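Hokdale Student Robotics Club
Minutes of the Regular Meeting
August 16, 2025

Presiding: Botond Virág, Faculty Advisor
Recording: Máté Medve, Student Secretary
Quorum: Present

1. Call to Order and Approval of Minutes

The meeting was called to order by the Faculty Advisor at 10:05 a.m. in the Makeo workshop. The minutes of the previous meeting were approved with one correction: the spelling of "Nyitrai" in the item on the fall competition.

2. Budget

The Secretary read the balance of the club account, $3,858. Outstanding commitments are the entry fee for the Nyitrai Cup, $428, and the second payment to the workshop for bench use, payable on receipt of the invoice. A motion to pay the entry fee before the early registration deadline was made, seconded and carried without dissent.

Members asked whether travel to the competition would be paid from the same account. The Faculty Advisor replied that a separate request had been filed with the school office and that no answer had been received. The item was held over.

3. Nyitrai Cup: Rules and Entry

The competition will be held in November. The club will enter one team in the tabletop handling category. The revised rules were distributed before the meeting. The following changes were noted:

Each team may name 2 operators, who may change places between rounds only.
The order in which objects are to be handled will be drawn at the table.
Teams may bring their own gripper fingers, provided that they are fitted before inspection.

A question was raised on whether spare fingers must also be inspected. The Secretary will write to the organizers for a ruling. The draft team list was accepted, with the choice of operators deferred to the next meeting.

4. Suma Project: Progress Report

The Suma group reported on the cup-sorting task. The club's collection of practice recordings now stands at 1,071. A review of the recordings is under way, and those in which the operator restarted partway through a motion are being set aside. The group asked that operators enter their initials in the log at the end of every session – several entries from July have none.

Discussion turned to the layout of the cups. One member proposed keeping a fixed layout until the end of September so that results can be compared from week to week. Another held that the draw at the competition makes varied practice more useful, and that the fixed layout should be dropped at once. After discussion it was agreed to keep the fixed layout for one session each week and to vary the spacing and color order in the others.

The Faculty Advisor reminded the group that changes to the gripper are to be written in the build log on the day they are made. The group will also bring a short written account of grip failures to the next meeting, with left and right fingers listed separately.

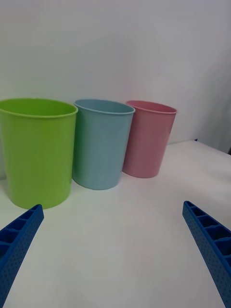 Suma project, cup-sorting task: green, blue and pink cups behind the gripper fingers.

5. Workshop Use

Members were reminded that the printers must be reserved through the Makeo desk and that long print jobs may not be started in the last hour before closing. The shared hex keys are to be returned to the drawer. A request for a second storage shelf was referred to the Faculty Advisor.

6. Other Business

New members will be admitted after the start of the school term. The safety briefing is required before any work at the bench, including for members who attended last year. The Secretary will update the briefing sheet and post it on the club page.

7. Adjournment

There being no further business, the meeting was adjourned at 11:20 a.m.

Respectfully submitted,
Máté Medve, Student Secretary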